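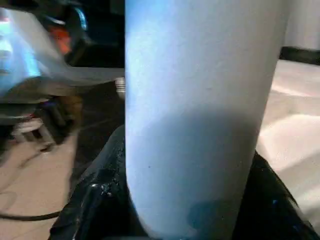

Pale blue, up close.

Gresard Guesthouse, Breltville: your questions

I get a lot of the same emails, so I put my answers in one place. If yours isn't covered, write to me! I'm Floarea Neagu, I run the guesthouse, and I read everything myself (usually over breakfast).

What time can I check in?
Any time from early afternoon until the front door is locked for the night. Coming in later than that is fine too, just tell me beforehand and I'll send you the door code.

How much is a room?
The small doubles at the back are $100 a night and the big family room is $165. Breakfast is included in both. Prices stay the same all year, even in May when the town fills up for the boat fair.

Do you take a deposit?
Yes, $70 per booking, and it comes off your final bill. Cancel 2 days ahead and you get it all back.

Is there parking?
There's a small yard behind the house, first come, first served. The turn off Urrutia Street is tight, so if you're in a van I'd park by the church and walk over.

Can I bring my dog?
Please do! Downstairs rooms only, and not on the beds. I do need to know before you arrive, because one of my regulars has bad allergies and I like to keep her upstairs room well away from the dogs.

What's for breakfast?
Eggs, bread, jam, fruit, plenty of coffee. Dario Marchetti cooks, and he'll do vegan or gluten-free if you mention it the evening before. He won't do it at the last minute, I've tried asking.

How do I get to you without a car?
Take the train to Breltville and then the Hisix shuttle from outside the station. Ask for the Gresard stop. It's an easy walk from there, mostly flat until our street.

Is there an elevator?
No, sorry. The stairs are steep, too, so ask me for a downstairs room if that's a problem.

Can I leave my bags after checkout?
Sure, in the hall closet. Just pick them up before dinner time.

Page updated Aug 29, 2024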